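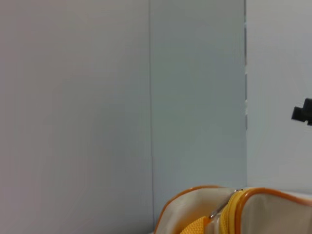

PRESS RELEASE

Ulura publishes results of wrist camera and gripper trials at Pirside

Zips are the hard bit, says report. Full notes free to download from March

PIRSIDE. Ulura has today put out the results of its side-by-side trial of grippers and wrist cameras for handling soft bags. Six grippers, seven cameras, one arm, one controller. 2,039 logged attempts in all, every one of them on bags with zips, straps or both.

Short version: the camera mattered more than we thought it would. The gripper mattered less. Details follow.

Why bags

Soft goods are a pain to pick. A box stays a box. A bag sags, leans, folds over on itself and the handle is never where it was last time. Repair shops, lost property offices and returns desks all deal with them by the hundred, mostly by hand. Ulura was asked by Maglaya, which runs returns sorting for several luggage sellers, to find out which off-the-shelf parts were worth paying for and which were not.

The view from the wrist is what the controller has to work with. On a cream bag with orange piping, a yellow zip and a silver pull, up against pale grey panels, the colour does a lot of the work. The zip track stands out well. The cream body much less so, and the software had to find the outline of the bag from the piping. Plain cream bags without any trim were the worst performers of the whole trial, on every camera.

What was tested

Grippers: two-finger parallel (three makes), three-finger, a soft-fingered type and a suction cup. All fitted to the same arm with the same plate.

Cameras: seven small units, all mounted at the wrist, pointing down past the fingers. Four colour only, three with depth.

Tasks: find the bag, find the zip pull, take hold of the pull, open the zip, lift by the strap. Scored pass or fail. No half marks.

Lighting was left as normal room light. No extra lamps at the wrist except in one set of runs, listed seperately in the notes.

What we found

Finding the bag: easy. The best camera managed it in 96 per cent of attempts, and even the cheapest was not far behind.

Finding the pull: not easy. Metal pulls throw back bright spots which move as the arm moves, and the depth cameras in particular lost them. Two of the three depth units reported a hole where the pull should have been. Colour cameras with a short focus distance did best here.

Taking hold: narrow fingertips beat wide ones, whatever the make. The soft-fingered gripper was kind to the fabric but slid off thin pulls. Suction was dropped from the zip tasks early on, it stuck to smooth fabric well enough but has no answer to a zip.

Opening the zip: straight zips fine, curved zips poor. The arm tends to pull in a straight line and the slider jams at the bend. A slower controller setting helped. More work needed.

Lifting by the strap: flat webbing gave no trouble when it stood clear of the bag. When it lay flat against the fabric, most grippers pinched bag and strap together.

What to buy, if you are buying

Ulura does not sell grippers or cameras and took no payment from anyone who makes them. For teams on a small budget the advice is simple enough. Spend on the camera first. Fit narrow tips to whatever two-finger gripper you already have. Leave depth for later unless your bags are all one dull colour.

Mounting is worth an afternoon of anyone's time. Moving the camera a finger's width further from the tips changed the scores more than swapping between the top two grippers did. A table of mounting distances is in the notes, page 7.

Next steps

A second round starts at the Juronstead workshop once the arm has been moved and set up again. It will cover backpacks, wash bags and pencil cases, plus two controllers run against each other on the same curved zips. Firms who want a gripper included should get in touch before the list closes. We will need the part on loan, with it's mounting drawings, for the length of the round.

The full notes, score sheets and camera settings are free from the Ulura website. Clips on request.

Notes to editors

Ulura tests automation parts for small and medium firms from its bench at Pirside.

Maglaya paid for the bags and the bench time. It had no say in the scoring.

Press contact: Ulura press desk, Pirside. Calls answered 9am to 4pm.

ENDS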